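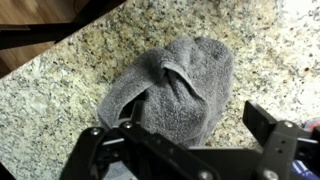 A two-finger gripper at a folded grey towel on a granite worktop, seen from the wrist camera.

Home News Test reports Methods Contact

07/09/2018
By the Zivville press desk

Zivville publishes household gripper comparison and advises buyers to wait

Zivville, the independent test workshop for small robot arms, today released the results of its first comparison of grippers on soft household goods. The workshop does not recommend any of the 7 set-ups it tried for unattended use in a home.

The comparison covered grippers and wrist cameras from two suppliers, Skindby and Hodžić, all run from the same Skamitz controller. Each set-up was given 28 tasks with towels, cloths and light clothing on ordinary kitchen surfaces. The full programme came to 2,000 attempts and ended in May.

Both suppliers describe their products as ready for everyday use. Zivville found little to support that. Plain two-finger grippers did well on boxes and cups in the warm-up trials, then lost much of their lead once cloth was involved. A bunched towel has no fixed shape, and the finger that needs to slide under a fold has very little room to do it. Several attempts logged by the controller as successful had picked up one corner and left the rest on the worktop.

Softer finger pads from Hodžić held cloth better but wore quickly. The Skindby fingers lasted longer and slipped more. Zivville would not call either a winner, and the gap between them was smaller than the gap between one operator and the next. Readers who have seen a supplier's demonstration may want to ask who was driving, and how many takes were thrown away.

Cameras were a further disappointment. A wrist camera gives a close view of the cloth, but the gripper itself fills a good part of the picture, and strong light on a pale or speckled worktop can wash out the detail. Paying more for a sharper camera made no difference that the workshop could measure. Moving the mount by 20 millimetres did.

The Skamitz controller was steady throughout and is the only part of the test that Zivville would buy again at the listed price. Its grip-force readings should still be treated with care, as they drifted over long sessions and had to be reset by hand.

Zivville paid for all the equipment and took no money from the suppliers. Both were sent the findings before release. Skindby asked for a repeat with newer firmware, which the workshop will carry out when that firmware is on general sale.

The full results, including failed attempts, are available on request from the Zivville press desk.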